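Speaker notes: Hose handling and station keeping at the Skurberg field
Beatrice Nzioka, marine operations, Halbridge
Slot: after the coffee break. Questions at the end, please, unless a slide is wrong.

Slide 1. Title

Introduce myself. I look after the offloading procedures for the two tankers Halbridge runs at Skurberg, the Pokent and the Masanja. Both load over the bow from the storage unit. Both are DP class 2.
Say what the talk covers: the approach, the connection, the loading phase and the disconnection, with most of the time on the last of these. Cargo measurement is left out. There is a separate paper on that and I did not write it.

Slide 2. Field layout

Point out the storage unit, the 500 m safety zone and the two approach sectors. The storage unit weathervanes on its turret, so the sectors move with it. Stress this for anyone who has only worked with fixed loading buoys. The tanker is keeping station on a target that turns, surges and sways, and changes draught through the offtake.
Prevailing weather is from the south-west. The awkward condition is a light wind with a long swell on the quarter, when the storage unit fishtails and there is not enough mean load to hold either vessel steady.

Slide 3. Approach

Stops are made at fixed distances from the storage unit's stern. At each stop the tanker holds position long enough for the DP model to settle, then the two bridges exchange a checklist by radio. Either side can refuse to go on.
The old procedure let the master skip the outer stop in good weather. We removed that in November. The saving in time was small, and on two occasions the relative reference had not been properly compared with the absolute one before the vessel was close in.
Reference systems: two satellite systems on separate antennas, one relative satellite system, one laser, one microwave. The laser is sensitive to reflections from work clothing on the stern of the storage unit. Crew there are told to stay behind the screen until the hawser is across.

Slide 4. Connection

Messenger line by pneumatic gun, then hawser, then hose. The tanker picks up the hose with the bow winch and seats it in the coupler. Green line interlock is made once the coupler is closed and locked and the tanker valve is proved open.
Common fault: the coupler position sensor shows closed while the locking sensor does not. Do not override. Open, inspect the seal face, clean it, seat again. If it fails a second time, drop the hose back and withdraw.
Mention the seal face. Grit carried in on the hose end is the usual cause. A soft dry cloth does the job. Wire brushes mark the face and are no longer kept in the bow locker.

Slide 5. Loading

Start at low rate, confirm flow into the correct tanks, check for leaks at the coupler, then increase in steps agreed with the storage unit.
The DP operator works in weathervane mode with the set point at the bow. There are 2 operators on the bridge throughout, changing over at the desk every hour. Whoever is off the desk keeps the log and watches the hawser tension.
Limits on the slide are the operating limits, which are lower than the design limits. People mix these up. Hawser tension over 100 tonnes is a stop. It does not need a discussion between the bridges.

Slide 6. Heading difference

Main technical point of the first half, so slow down.
The tanker's heading and the storage unit's heading are not expected to match. Problems begin when the difference grows steadily in one direction. The plot has three traces: tanker heading, storage unit heading and the difference. The first two look harmless. The third has a clear trend well before the alarm.
We now alarm on the rate of change as well as the value. The alarm setting was chosen by replaying 12 offtakes from the records of both vessels and looking at how many alarms the bridge would have had. Too sensitive a setting gives an alarm on every swell set, and the operators stop reading them.

Slide 7. Disconnection, planned
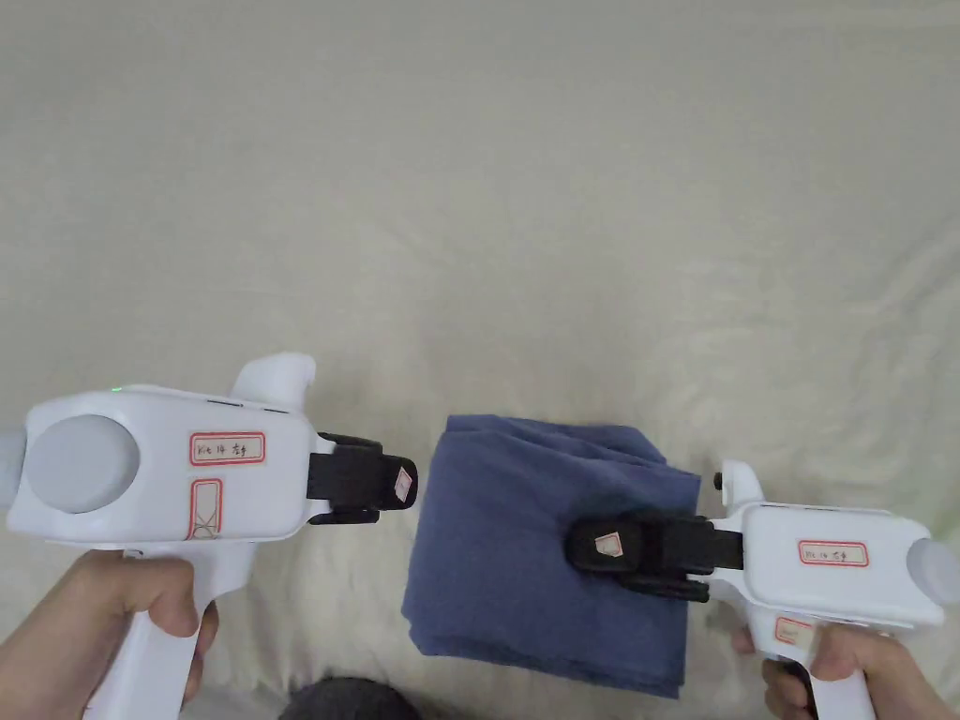

Reduce the rate, stop the pumps on the storage unit, flush the hose, close both valves, break the green line, release the coupler. Lower the hose under control. Hawser last.
The flush is where time gets lost. If the ballast plan has not allowed for the flush volume, the last tank is near its limit and the rate has to come down. Ask for the final tank figures before flushing starts.
Withdraw straight astern. No turn until outside the second stop.

Slide 8. Disconnection, emergency

ESD 1 stops the transfer and closes the valves. ESD 2 does the same, then releases the hose and the hawser. Both can be started from the tanker bridge. Explain that ESD 2 runs in sequence, and the coupler will not open until the valve is closed. The vessel must be able to hold off during that period.
Drive-off is the governing case. Go through the timeline on the slide from left to right: detection, decision, action, vessel response. Detection and decision take up more of it than the equipment does. The drills therefore start from a normal watch, with no warning to the desk, and are run in the simulator three times a year for each bridge team.

Slide 9. Open points

Hawser load cell on the Masanja drifts with temperature. Replacement on order.
Rate alarm is fitted on the Pokent only. The Masanja gets it at her next docking.
Storage unit draught is still passed by voice. We want it on the telemetry link.

Slide 10. Contact details

Leave this one up during questions. If asked about charter terms, refer them to the commercial desk. If asked about bow thruster failures, go back to slide 6 and use the second plot.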